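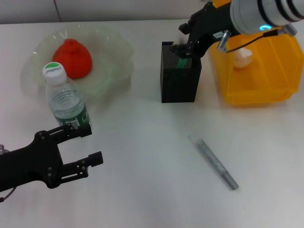 On the question of metering for pale subjects on pale grounds, I ran the Grellon handheld against the in-camera matrix reading again and the two still disagree by nearly 2 stops when white covers most of the field. The meter wants everything gray. With something like a clear bottle standing on a white table you get the worst of it, a dull top and a muddy wall, and the ribs of the plastic go flat. Opening up brings back the table, but then a strong color such as the red-orange toy fruit on the plate is the first thing to clip, in the red channel only, and the combined histogram will not show it. Check the channels separately.

The archive server wrote, on 27 June 2020:

> Has anyone compared incident and reflected readings
> under the Kuusisto panels? My reflected numbers are
> low on every light background. I have been adding
> a fixed 14 tenths in post and the shadows are noisy.
> Also, is the Trulbridge gray card still considered
> neutral? Mine dates from the January group order.

A fixed correction in post is the source of the noise. Put the exposure in at capture and leave the slider alone. If the panel is dim, lengthen the shutter before touching ISO. I see no gain in going past 1,000 on my body, and at 2,000 the shadows band.

Incident readings under the Kuusisto panels are fine if the dome faces the camera. Pointed at the panel it reads high, and the frames come out dark.

My Trulbridge card has drifted warm. The Clavdale one from the same order has not. Keep either of them out of the sun and replace it when the corners go shiny.

Raw files on request, off list please.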